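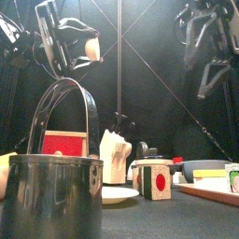
Welcome to the Kekura kitchen list, and thank you for opening the README before the spreadsheet, as so few of us do (I include myself). You'll find a plain, slightly overgrown record of small kitchen things in the files next to it: what each one is called, which other names people gave it, what it was set down next to, and what it was supposed to be doing there. It grew out of an afternoon in September when Zulmira Torres and I could not agree on whether a thing with a lid and a long handle was a pan or a pot, and it has been growing ever since.

I've tried to keep everything in everyday words. If you can cook an egg, you can read the files.

## What you get

- `things.csv` has one row for each kitchen thing, 156 in all
- `names.csv` has the 1,000 names and short notes that people wrote down for them
- `tables.csv` has 668 table layouts, each one a list of things and their rough neighbors
- `odd_ones.md` is where the arguments went

The first three are comma-separated and open in any spreadsheet program. The last is just text, and it's the one I would read first if I had a cup of coffee and nowhere to be. Aurora Ramalho wrote most of it and she's much funnier than I am.

## How a thing gets its row

A row starts with the name the thing would have if you asked for it across a table. "Pass me the kettle," not "pass me the lidded vessel." After that come color, as simply as possible (light blue stays `light blue`, and please don't go inventing `powder` or `sky`), and a column for whether it holds other things. Bowls, pots, trays and pans say `yes`. Eggs say `no`, with the exception of the ones that come apart, which say `half`, and I'm sorry about that, but we tried four other ways and they were all worse.

Handles get their own column. I fought this at first. Then Padmavathi Chowdary sat down with the pots and asked me to sort them without mentioning handles, and I gave up inside a minute. So now we have `none`, `side`, `two side`, `long` and `arched`, and the last of those turned out to be a comfort to everybody, because a tall arch over a steel pot is something you can name from anywhere in the room.

Material is filled in only when the person writing was holding the thing and was sure. There are plenty of blanks. Leave them blank, please, unless you have the same thing in your own hands.

## Eggs, butter and other small food

The food rows are the ones people ask about most, so a few words on them.

1. **Whole eggs.** White and tan are separate rows. A shiny white egg goes down as `egg, white` even when it's sitting with tan ones.
2. **Halves.** A half with the hollow side showing is `egg, half, open`. It was written up as "cup" eleven different ways before Deolinda Garcia went through and mended them all, for which I owe her a very good lunch.
3. **Butter.** Any yellow block about the shape of a stick of butter is `butter`. Whatever it's resting on goes in the notes column.
4. **Blocks.** Little cubes are not food. They turn up near the food all the same, so they have rows of their own under `other`, and you can filter them out if you only want the kitchen.

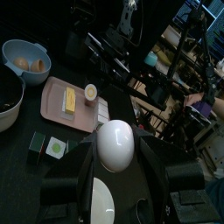 ## How the tables are written down

A table layout is read from the far edge toward you, left to right, the way you'd read a page. Each thing gets its name and up to two neighbors. We didn't measure anything. If a cutting board has a toaster to its right, the entry says `cutting board > toaster` and that's all it says.

Things that sit inside other things are written with a plus sign, so an egg in a bowl is `bowl + egg`. Things lying on a tray are written with a slash, `tray / butter`. I wanted one sign for both. Achilleas Karamanlidis wanted two, and he was doing the typing.

For a thing on its side, add `lying`. Bottles need this a lot. A lid that's on its pot doesn't get its own entry, but a lid set down anywhere else does, and it counts as a neighbor like anything else.

## Names people disagreed about

The Arruda group and the Drerden group filled in their names separately and didn't see each other's until the end, and it was lovely to put the two side by side. They agreed on kettle every single time. They agreed on tray. They parted ways over the light blue dish, which Drerden called a bowl and Arruda called a pot, and each side had a perfectly good case: it's shallow enough to eat from if you're in the mood, and then it has that handle business going on at the side. 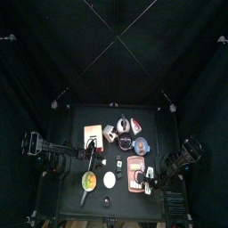 We kept both. In `names.csv` the row for it carries `bowl` and `pot` with equal standing, and the main name in `things.csv` is `dish, light blue`, which pleased neither group and which I still think is fair. The same was done for whisks and "whisk-ish tools," for boxes that might be cartons, and for one spoon that Zulmira insists is a ladle.

If you're using the list to teach words, to a class or to a small person at home, I'd take the main name and mention the others as they come up. Children are very relaxed about a thing having two names. Grown-ups need the practice.

## Things to know before you lean on it

Colors were written down under indoor light by people with opinions. Pink and peach run into each other in places, and cream and white do too. I've fixed what I could find.

The list favors breakfast. There is a great deal of egg, and hardly any fish. Somebody should do supper someday, and I'd be glad to help with the sorting if that somebody is you.

Spelling is American all the way through, so it's `color` and `gray` in the column headings. A few older rows in `odd_ones.md` haven't caught up yet.

## Adding your own

Copy an existing row, change what needs changing, and put your initials in the last column. New things go at the bottom. Don't reorder the file, as the layouts point to row numbers and everything slides if you do (ask me how I know). Disagreements about a name go in `odd_ones.md`, with as much feeling as you like.

You're welcome to use all of it for teaching, games, labels or anything else, and a mention of the Kekura kitchen list is a kindness we'd enjoy. The files are looked after at Toltevico, where Aurora reads the suggestions and Achilleas does the merging, usually late in the evening.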